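The Missing Pages in the Kulonley File

Miklós Lakatos has argued that the Kulonley file proves a cover-up. I have read the released portion twice, all 1098 pages of it, and I do not think it proves that. It proves that someone in the records office at Anby removed two memos before the transfer in February. The memos are listed in the index. They are absent from the box.

Lakatos treats the gap as evidence of what the memos said. An index entry gives a date, a sender and a subject line. Both entries read "Prokopenko, travel." That could mean a secret meeting, or it could mean a hotel bill. 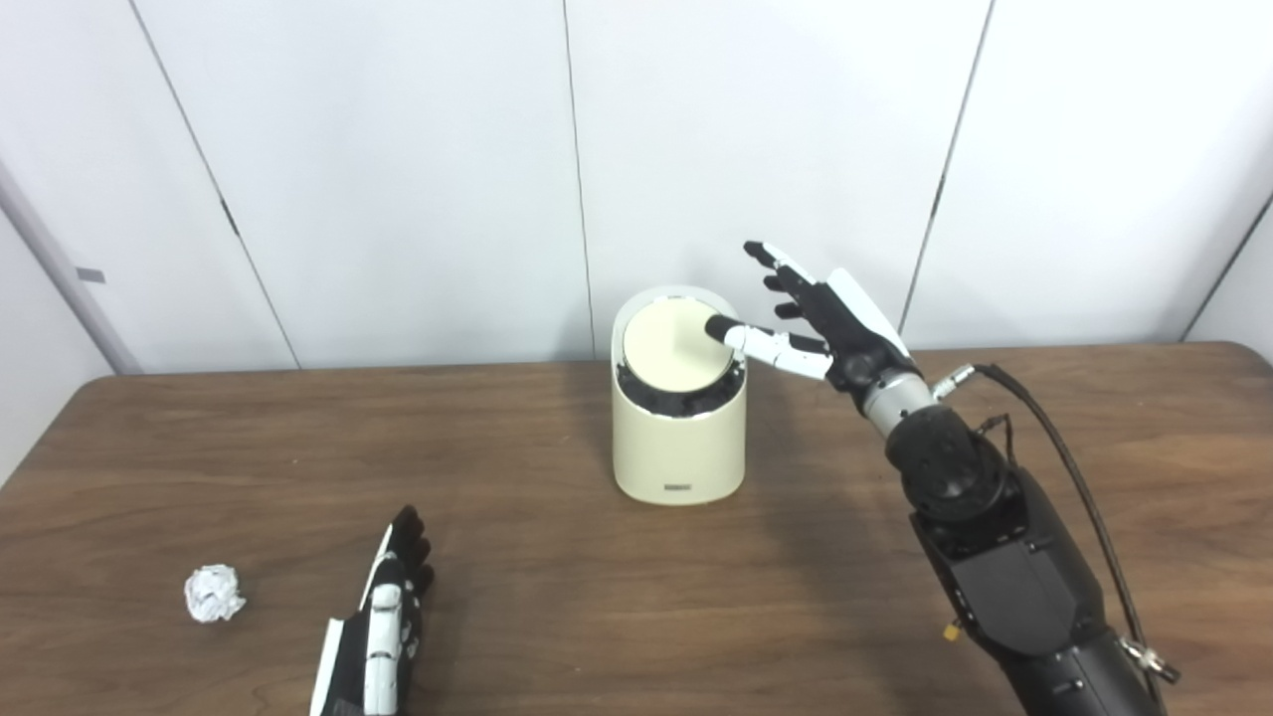 Who had access to the box before the transfer?
The sign-out sheet lists 20 names, and most of them are clerks. Only two had authority to withdraw a page, and neither has been interviewed under oath.

My own view is that the memos were probably pulled to protect a source. The surrounding pages are consistent with this – they carry black bars over the same short name, in the same position, in almost every paragraph. I say "probably" because the name under the bars has not been released, and the length of a bar is weak evidence.
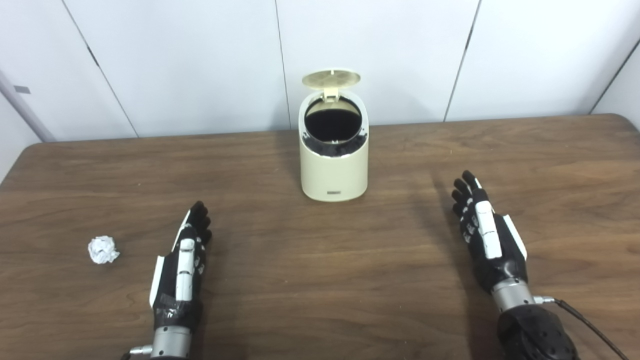
Bin on table, lid open.

The Pekix theory is weaker still. It depends on a single witness who changed his account of the date after the index was published. A court would give that little weight, and researchers should do the same. The useful step now is a narrow request for the withdrawal slips, which were kept in a separate series and may still exist.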